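Open day at the Vavlow sorting and composting works, October 14, 2025

We set off for Vavlow straight after breakfast and I was already looking forward to the compost hall. It didn't disappoint! The works is run by Stavidex and takes kitchen and garden waste from 18 parishes, so a good part of what I scrape off my own plates ends up there.

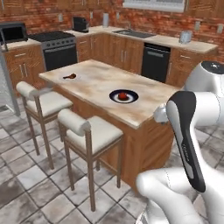

Can cooked food go in the brown bin?
Cooked leftovers are fine, meat and bones included, as long as they go in loose or in a paper liner.

First stop was the tipping floor, seen from a gallery behind glass (you still get the smell). A loader pushes the heap towards the shredder, and from there it goes into closed tunnels for 2 weeks. The Sistolar probes in each tunnel send their readings to a big screen in the control room, and we were allowed to stand in there and ask whatever we liked. I asked far too much.

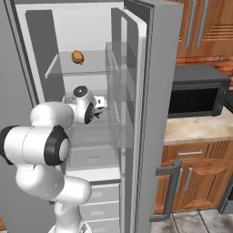
An open fridge with a clear upper shelf.

After that came the maturing yard, my favourite part – long dark rows, steaming away, with a turning machine crawling over them. Last year the site sent out 1629 tonnes of finished compost, much of it to the Mohamedi nurseries down the road. Scoop your own was on offer by the gate, and more than 200 visitors seemed to have brought a bucket. I had brought two carrier bags, and one of them
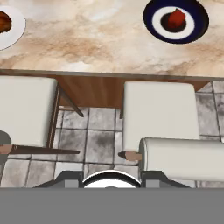

split before I reached the bus stop. The other is on my bean patch now and smells like a wood after rain. Stavidex are opening the doors again in December, when the new screening drum should be running, and I've put my name down. Wear boots, the yard is muddier than it looks.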